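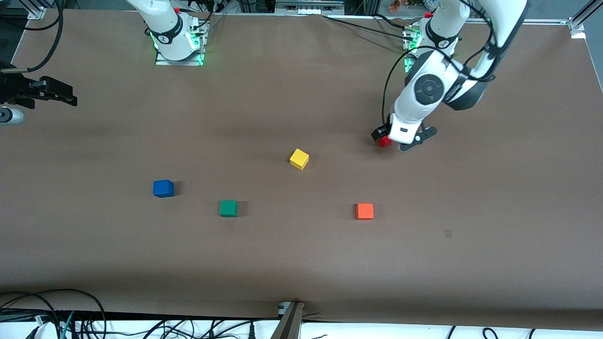 図3 双腕による色付きキューブの把持課題。左アームが赤のキューブを把持している。

### 3.2 課題設定と記録手順

本課題は、学部3年生の演習班が卒業研究の準備として設計したものである。作業面には茶色の紙を敷き、赤、青、緑、黄、橙のキューブを用いる。操作者は指定された色のキューブを一つ把持し、持ち上げた状態で2秒以上保持したのち、紙の上に戻す。左右どちらのアームを使うかは操作者の判断に任せ、両腕の同時使用は認めなかった。なお、本稿でいう左右はロボット側から見たものであり、図3では左アームが画面右側に写る。

操作は南、和田、青木の3名が交代で担当した。各試行の開始前にキューブの配置を変え、配置の決定には演習用に作成した乱数表を用いた。収録は2月に開始し、最大3270試行を記録した。このうち、保持時間が基準に満たない試行と、指定と異なる色を把持した試行を除き、2678試行を解析対象とした。色の判定は固定カメラの映像をもとに和田が行い、判断に迷う31試行については青木が再度確認した。学習には2000試行を割り当て、残りを評価に用いた。評価結果は次節に示す。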